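About Ivuvwood

Ivuvwood supplies and services solar hot water systems, buffer tanks and circulation pumps for schools, small hotels and apartment buildings in the Ovorville area. The company was set up by Tanvir Bepari, a heating engineer, and operates from a single yard on Hollholm Road.

Products

We stock flat plate and evacuated tube collectors, insulated tanks from 60 to 2,473 liters, drainback kits, expansion vessels, mixing valves and differential controllers. Tanks above 172 liters are supplied with an inspection flange and two coil connections as standard. Sandhu controllers are held in stock with sensors and wiring diagrams.

Design and installation

Each system is sized from metered hot water use where records exist. Where they do not, we fit a temporary flow meter before quoting. Roof loading is checked by an outside structural engineer and billed separately. Pipe runs, insulation thickness and pump curves are included in the drawings issued to the customer.

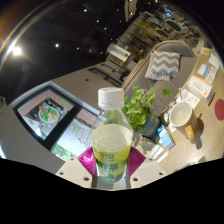
Service contracts cover an annual glycol test, a pressure check, sensor calibration and replacement of air vents. Parts for systems installed by others can be ordered through the yard if the model plate is legible. Service visits for the heating season are booked from October.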